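Should I recap my old tower before selling it, or just sell it as is?

Posted in Home Computing Help, March 1, 2026

tirnano_jo
I've got a desktop tower that has sat under my desk since I switched to a laptop. It still boots and gets to the login screen, but the clock resets every time I unplug it. I'd love to sell it locally in April when the Samonte swap meet comes around! The case is a nice plain black one and I've already blown the dust out. Do I fix the clock thing first? Do I wipe the drive myself or take it to a shop? The place in Titel quoted me 80 dollars for "full prep" and that seems like a lot for a computer this age.

Pentti Juntunen
Oh, please don't pay 80 dollars for that, you can do all of it in an evening and it's a fun evening too! The clock is almost surely the coin battery on the motherboard. Shut down, pull the power cord, lay the tower on its side and take off the panel. Everything is so much easier to reach that way.
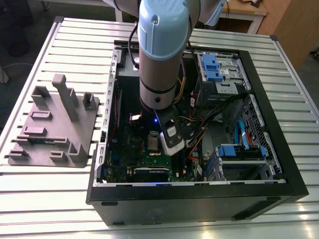 Tower on its side, motherboard facing up. The little blue light is an LED on the board.

If yours has a light like that, wait for it to go out after you unplug before you touch anything. Then find the flat round battery, note which side faces up, press the clip and it pops out. Buy the same number that's printed on the old one. When you boot again, go into setup and set the date (mine also forgot its boot order, so check that).

Now the screws. Case screws and drive screws look alike and they are NOT all the same thread, so sort them as they come out. I used egg cartons for years and they do fine. For a processor or a memory module I'm so much happier with a proper tray.

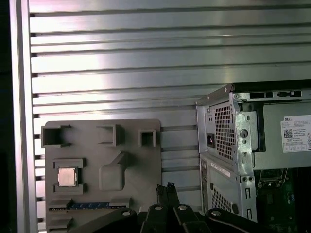
Go slow putting the side panel back on, hook the bottom edge in first if yours is that style. For the drive, copy off anything you want, check that the copies open, and then do a full wipe. If it's a solid state drive use the maker's own erase tool. After that a clean install, so a buyer can see it start up. I sold three at the Vevbridge meet last year and people love being able to press the button themselves!

mudroom9
just sell it for parts, not worth the time

tirnano_jo
Thank you Pentti!! Ordering the battery tonight. Does it matter if I leave the old one out for a few days while I wait?

Pentti Juntunen
Not a bit, it's fine sitting without one. Put the panel back on so it doesn't fill up with dust again, and have fun at Samonte!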